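### 3.2 Looking after the Prado cell

I'll say up front that most of what I know about keeping this cell alive I learned by getting it wrong first. We've run Prado since July, one arm over one table, sorting small salvaged parts into a tray, and it had logged 552 sessions by the time I sat down to write this section. Zuleica Medeiros built the mount and I (Ikechukwu Edet) inherited the upkeep, so any complaints about the maintenance schedule should come to me!

The fingers come first. Each joint is held by screws that slowly back out, and a loose one shows up as a tiny sideways wobble at the tip long before you'd feel it by hand. We check them every 30 sessions with the arm parked and powered down. For a while I used thread locker on everything and regretted it the first time I had to swap a finger – now I only put a dab on the outer screws and leave the inner ones dry.

Then there's the wrist camera. It needs to see both fingertips in the bottom corners when the gripper is open, and we use that as our quick alignment check before the full calibration. If one tip sits higher than the other, either the bracket has slipped or a finger has been put back badly (my money is always on the second). The full calibration takes 63 poses and I usually go get coffee.

The table surface took us longer to sort out. Our first one was shiny, and the depth estimates around metal parts were a mess. Zuleica swapped it for a matte gray-brown one and I've been happy ever since. Shadows still bother the segmentation a little, mostly next to the tray wall, so we keep loose parts a bit away from it when we lay out a check.

The layout in Figure 4 is the kind we use after any repair, with parts picked to be annoying in different ways: a brass valve with a red handwheel, two capacitors, a curved white strip and a boxy metal part. The strip is the one I dread. It's narrow, and a finger that's even slightly out of line tends to push it away. 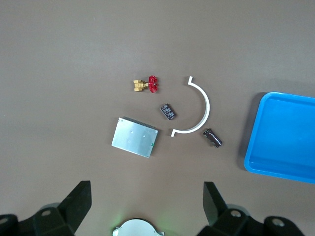 **Figure 4.** Wrist camera view of a check layout, with the blue tray at right.

### 3.3 When to stop and repair

Our rule is pretty simple. Two missed grasps in a row on the same part and we pause, tighten, realign and start the layout over. I used to let it keep trying, which gave us a whole afternoon of data we had to throw out. The pause gets written in the log along with whatever we touched, even if it was one screw.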